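OK so I rewrote the contact-point tracker in our gripper stack this week and I have to tell somebody about it, so, thread time (it's about texture, sorry in advance, I love texture)

1/ Background: our visual odometry runs off the wrist view only. No external cameras, no markers. It finds corners, follows them from one picture to the next, and works out how the gripper moved. Great over a cluttered bench. Over a bare tabletop? It used to drift like a canoe.

2/ The old front end (we call it Flarkby) wanted 2000 corners per picture and over a plain table it would scrape together 463, most of them sitting on the fingers. Which is terrible, because the fingers move WITH the view! The solver sees a pile of points that never budge and decides the arm is parked.

3/ So step one was a finger mask. Super boring, a static polygon per opening width, looked up from the encoder. Doležal, our calibration tool, already knew the finger geometry, so I just projected it and grew the outline by 24 pixels. Shadows still sneak in past that, more on those in a sec.

4/ Step two is the fun one. Wood grain is full of information, it just isn't corners. It's long curvy lines! A line tells you a lot about motion across it and almost nothing about motion along it, so now each patch carries a direction and the solver trusts it only sideways.
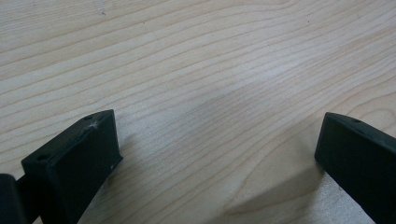

5/ Flarkby reply from Trurkgate, who got here before I finished posting: wouldn't perfectly parallel grain leave you blind in one direction anyway? You'd slide along the lines and never know it.

6/ Yes!! Great question. With dead straight grain you would be. But where the lines bend, the directions of the patches spread out, and a modest spread is enough to pin both axes. When the spread gets too small we widen the covariance and lean on the arm's joint readings until it recovers.

7/ Usable patches over bare wood are now at 882, fingers excluded. Drift on my slow square test dropped enough that I reran it because I figured I'd loaded the wrong log. (Same log. I checked on Friday, then checked again.)

8/ Shadows: still annoying. A soft one travels with the gripper and drags the brightness down as it goes, so anything comparing raw intensity gets fooled. I switched to gradient direction, which mostly shrugs it off. Glare is worse, the grain fades out under it and the patches just starve. Open problem, ideas very welcome.

9/ Code is going into the Sterar repo once I clean up the config parser. The mask generator is its own module so you can use it without the rest. If you try it on brushed metal, please send me your logs, I'm dying to see what it does there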